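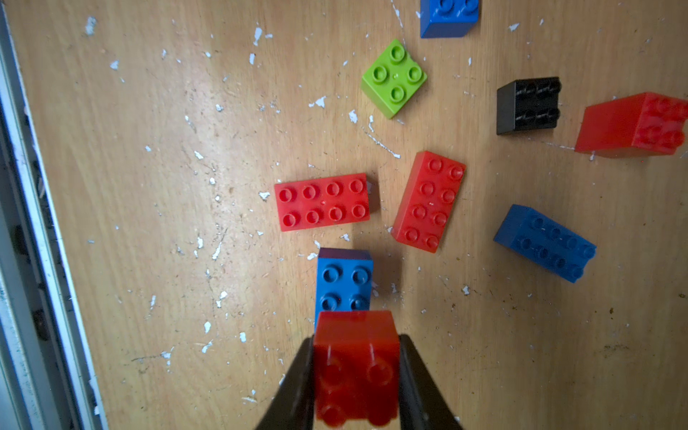
The Oltwood toy lending service has now finished the second stage of its grant from the Cletosik Fund, and this report covers the months from March to the end of August. During that time the service moved from its old room on Sarmiento Road to the ground floor of the library annexe, opened a second weekly session and put most of its stock on to the new loans system. Families can now borrow without paying a joining fee. The most requested items are still the plain ones. Oversized building bricks in red, blue, green and black go out more often than anything with a battery in it, and there is a waiting list for them most weeks. We have changed our buying plan to reflect this, as explained further down.

Membership

At the end of August we had 262 member households. Most of the new ones joined after the move, when the service became visible from the bus stop and the library began handing out our leaflet with children's tickets. A smaller group came through health visitors. We had expected more from the two nurseries on the estate, but our leaflets there were put out late and it is too early to say what difference they have made.

Renewals have been good among families with children under three. They fall away once a child starts school, and we do not think there is much to be gained by trying to prevent that. We are more concerned about households that join, borrow once and do not come back. We rang as many of these as we could in July. The usual answer was that the session times did not suit people working shifts. A few said they were worried about losing pieces and being charged. We do not charge for lost pieces and never have, but the membership form did not say so. It does now, in the first paragraph.

Premises

The move took longer than planned. The annexe floor needed levelling at the door end before shelving could go in, and the landlord's contractor was not free until late April. We ran a reduced service from the old room in the meantime and closed altogether for two weeks in May. The closure was advertised in the library and by text message, though some families still turned up to a locked door and we had complaints about it, which were fair.

The new room is warmer, has level access and shares a toilet with the library. Storage is tighter than we had at Sarmiento Road. The larger outdoor items, such as the ride-on cars and the folding slide, are kept in a garage a short walk away and have to be booked in advance. This works in dry weather. We will need a better answer before the winter and have asked the library whether part of the old newspaper store could be used.
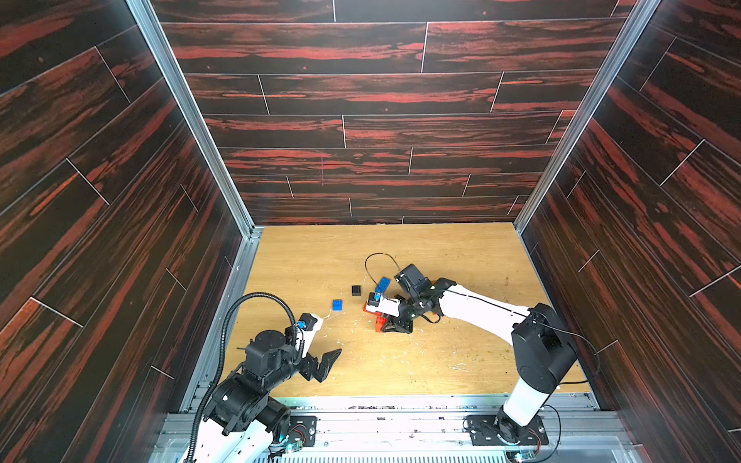
Sorting and checking now happens between sessions instead of during them, and this has made the biggest practical difference of anything we have done this year. Returned toys go into a crate by the door, are washed, checked for damage and missing parts, and go back on the shelf only when the record has been updated. Before the move, toys were often put straight back out in a busy session and problems were found by the next family. Complaints about incomplete sets have dropped since June. Puzzles remain difficult and we have stopped lending any that have more than a handful of pieces to under-twos.

Loans system

The stock list has been moved from the card index to Mirko, the loans software we described in our application. The transfer was slow. Many cards had been filled in by hand over a long period and the same toy might appear under different names. We took the decision to relabel everything and start again with the descriptions. Dressing-up clothes have still to be done and are lent on paper for now.

Reminders by text are switched on and overdue loans have come down. The part of Mirko that lets members reserve from home is not yet in use. We tested it in July and found that it allowed two families to reserve the same item. The supplier has accepted that this is a fault and has promised a correction. We would prefer to launch it properly later in the autumn than to have people making a journey for something that has already gone out.

Money

The grant for this stage included 3000 pounds for new stock. We have spent a little over half. The original plan put a large share of this towards electronic and musical toys. After looking at what is borrowed, and at what comes back broken, we have moved part of it to bricks, wooden railway, dolls and simple kitchen sets. The fund's officer agreed the change by email in June. The remainder will be spent before Christmas, when demand is highest.

Shelving cost more than budgeted and the van hire cost less, and the two more or less cancel out. Heating in the annexe is included in the rent. We have had no unplanned costs apart from a replacement lock for the garage.

Next stage

Between September and February we intend to:
Open one session a month until 8 in the evening for parents who work shifts.
Finish the dressing-up clothes and bring reservations into use.
Settle winter storage for the outdoor items.
Visit both nurseries again with the new leaflet.

The evening session is a trial. If it is not used by the end of January we will go back to the members who asked for it and find out why before trying another time.

We would like to carry the unspent stock money forward into the next stage and ask for the fund's agreement to this. A breakdown of spending by month is attached, along with the revised membership form.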